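# dritley-labels

Colour and material terms for household storage items, with spelling variants, collected from second-hand listings. 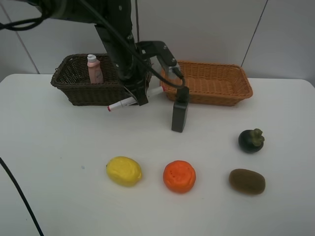
The vocabulary has two levels: a free-text term as the seller wrote it, and a controlled term assigned afterwards. Free text is never corrected. Controlled terms cover material, shape and colour, in that order, so a rectangular basket in dark brown woven wicker with flared sides, like the one on the left, is coded `wicker/rect-flared/brown-dk`. Contents are not coded, and the pink bottle standing in it would need its own record.

## Files

- `terms.csv`: 1189 rows, one per listing
- `controlled.csv`: 251 controlled terms
- `variants.csv`: spelling pairs (grey/gray, mould/mold, jewellery/jewelry)

## Columns in `terms.csv`

| Column | Type | Notes |
|---|---|---|
| `id` | integer | not contiguous |
| `raw` | string | UTF-8, case preserved |
| `code` | string | joins to `controlled.csv` |
| `coder` | string | initials |
| `conf` | integer | 1 to 5 |

## Known problems

`cane`, `rattan` and `wicker` overlap. Sellers use all three for the same article. We code the weave as `wicker` unless the listing names the fibre.

Nearly 12 per cent of rows have no colour. These are coded `colour-ns`. Do not treat this as neutral or beige.

Rows with `conf` below 3 were coded once only. The rest were checked by a second coder in May.

## Coders

Séverine Bouvier (SB), Clifford Lemieux (CL), Padmavathi Devadiga (PD). Send corrections to Padmavathi with the row `id`.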